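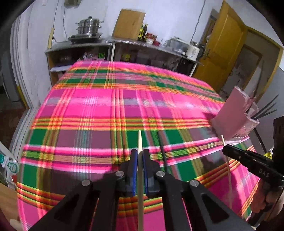 Slide 1: chopstick over the plaid cloth

Good evening. I'm Itzel Medrano, and I teach the Tuesday safety class at the Likwood center. Tonight is choking and burns at home. CPR is a separate class.

Start with choking. Ask, "Are you choking?" If the person can cough or talk, let them keep coughing and stay close. If they can't, have someone call 911. Give five back blows between the shoulder blades, then five abdominal thrusts. Keep going until the object comes out or they pass out. (Pause. Gumaro shows hand position.)

For a baby under one, no abdominal thrusts. Back blows and chest thrusts only.
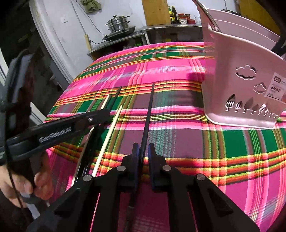
Burns next. Cool running water, 20 minutes if you can. No ice, no butter. Take rings off early, before swelling starts. The table on the slide has a plaid cloth and a pink basket at the far right. Tell me where you'd walk from there to reach a tap.

Cover the burn loosely with a clean, dry dressing. Call for help if it is on the face or hands, or if it is deep.

Handouts are by the door. We printed 28. Gumaro Ayala has the sign-up sheet for the Brirkden session in January.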